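Starting positions when recording cloth folding demos with two arms
Posted in Grener Community Help, Data Collection

Posted by bindemach_bench
I'm recording teleop examples for a folding policy and have 80 episodes so far. The policy closes on the cloth well enough, then folds from wherever it happened to grab. Should I start every episode with the clothes flat, or crumpled?
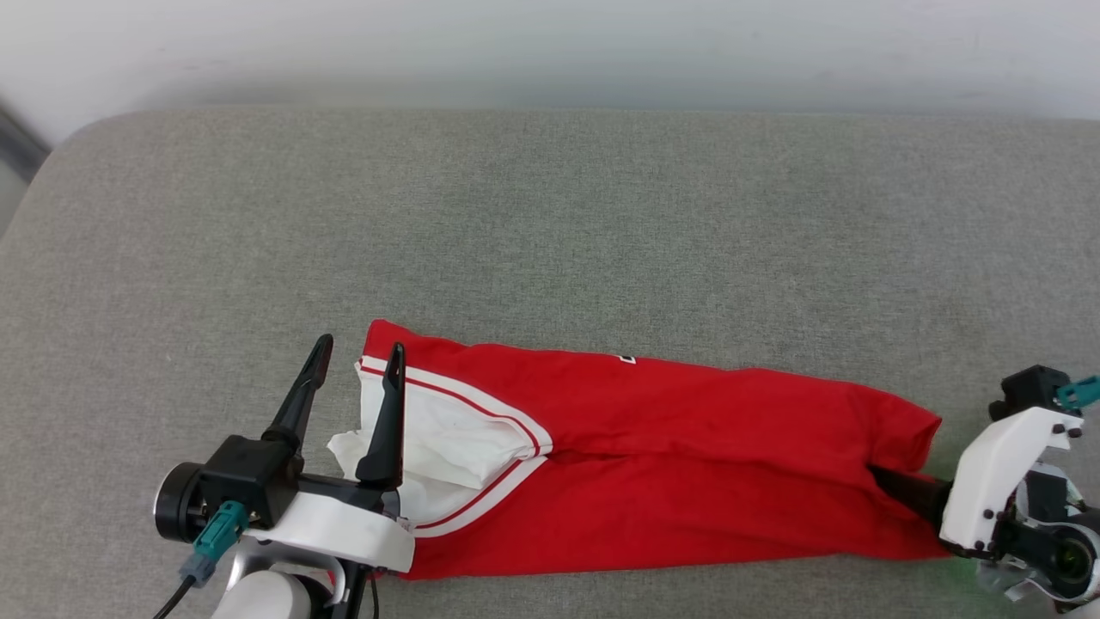 Red shorts, a gripper at each end.

I have 27 episodes like that. The others start from a heap, and those are slow to drive.

villalba_k
Mix them, but keep a label for the start state. We had the same trouble at Briltodcombe until we split ours up. A wrist view of a messy start is worth checking before you keep the episode. You want some part of the neckline in it.
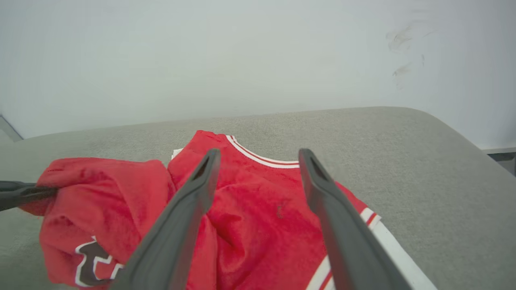
What to check in the wrist views
Play back each wrist camera on its own before you upload.
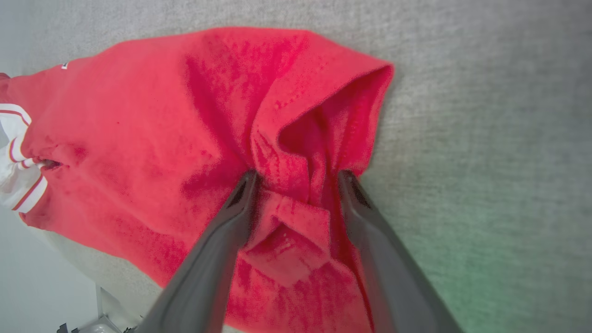 Grasp labels are where most of our bad episodes came from. We mark the step where the fingers close and the step where they let go, and nothing else. With red cloth bunched up between the fingertips like this, it's hard to say which layer is held, so I'd tag it "unsure" – the head view sometimes settles it.

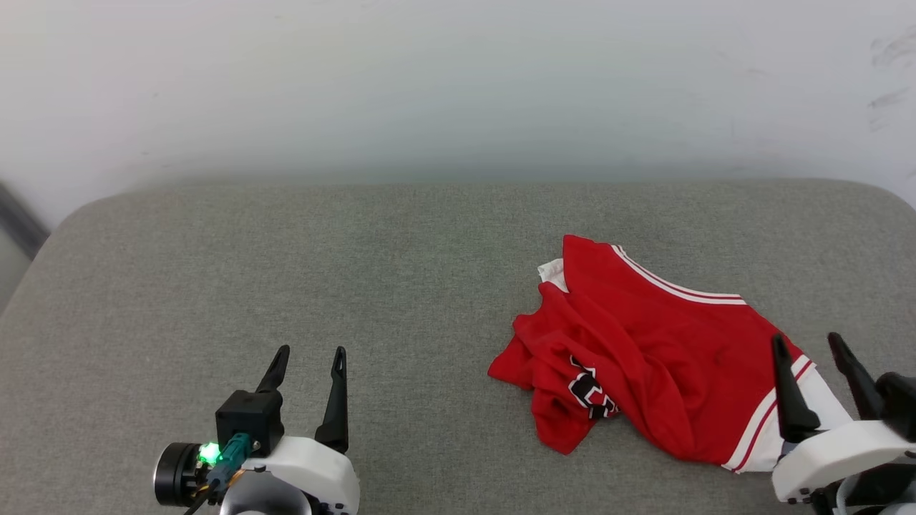 Head view, both grippers open.

tablefold
Just record more. 80 isn't much. I did 4 sessions in April, only heaps, and it was fine for towels. Haven't tried jerseys.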